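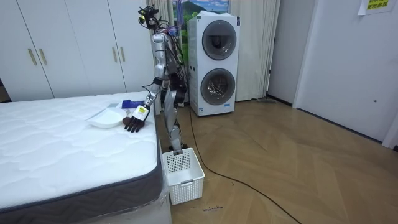
Ticket 1446, guest bedroom, Brustcombe flat. Status: still open, sigh.

Okay, logging this properly because I've now explained it to three different people at Cordier and I'd like to stop. The complaint is the new mattress and base. The mattress slides. Every time I sit on the side to pull my socks on, it creeps toward the window, and by the end of the week there's a strip of base showing on one side and an overhang on the other.

Monday, first go. I pushed it back square and did nothing else, just to see. It lasted two nights!

Second go. Support asked if all the plastic was off the base. Well, no. I'd left some clear wrap on the side panel near the bottom corner (it's gray and I'm clumsy with coffee). They said wrap on the side shouldn't matter, but wrap on top would, so would I please lift the mattress and check. I lifted it, which took me 15 minutes and a lot of grunting. There was a folded sheet of plastic under there the size of a bath towel. Pulled it out, put everything back, felt very smart. The sliding got better but it didn't stop.

Third go. I bought a Naria grip mat, the rubbery mesh kind, 49 dollars, and cut it into strips. Don't cut it into strips. They bunch up and you can feel them through the quilting, or I can anyway. Took them out and laid what was left as one flat piece in the middle. That's where we are now, and it has moved maybe a finger's width in 5 days.

Other stuff I was asked to report: the quilted top with the wavy stitching is fine, no pulled threads. The base doesn't rock. The floor is herringbone wood and the feet have felt pads on them, so I did wonder if the whole bed was moving. I put masking tape by each foot and it isn't.

What I'm asking for is a retaining bar for the foot end, or a refund on the base. Waiting to hear back.

Florence Robichaud

Comments (3)

tarska_sleeper: Same base here. The bar exists, ask for it by name or they'll send you another mat.

Odile: Does white plastic laundry basket with the lattice sides fit under that bed? Need one for mine.

Florence R.: @Odile no, too tall, it lives at the corner on the floor! @tarska_sleeper thank you, calling them tomorrow.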